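## Why do wet clothes dry, even when it isn't hot?

Have you ever wondered where the water goes when your swimming things dry? It doesn't all drip on to the floor, and the towel doesn't drink it up and keep it for ever (although my brother Barnabás believed that until he was 7!).

Water is made of tiny, tiny bits called molecules, far too small to see, and they are always jiggling about. Some jiggle faster than others, and every now and then a really fast one at the top breaks free and flies off into the air. We call this evaporation, and it is a lovely long word to say slowly – e-vap-or-ay-shun.

Water doesn't have to boil to do this. Puddles vanish on chilly March mornings too, only more slowly. Warm air helps, and so does wind, which sweeps the damp air away and makes room for more.

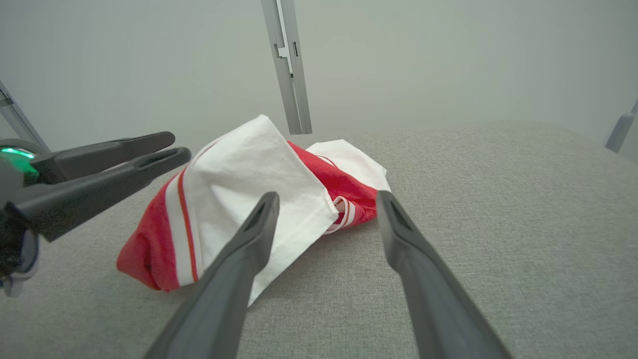 Spreading things out makes a big difference as well. A scrunched-up T-shirt hides most of its water in the folds, where the air can't get at it, so the middle stays soggy for ages.

Try it yourself! Wet 2 old socks, squeeze them both out, then roll one into a ball and lay the other one flat. Feel them again at teatime.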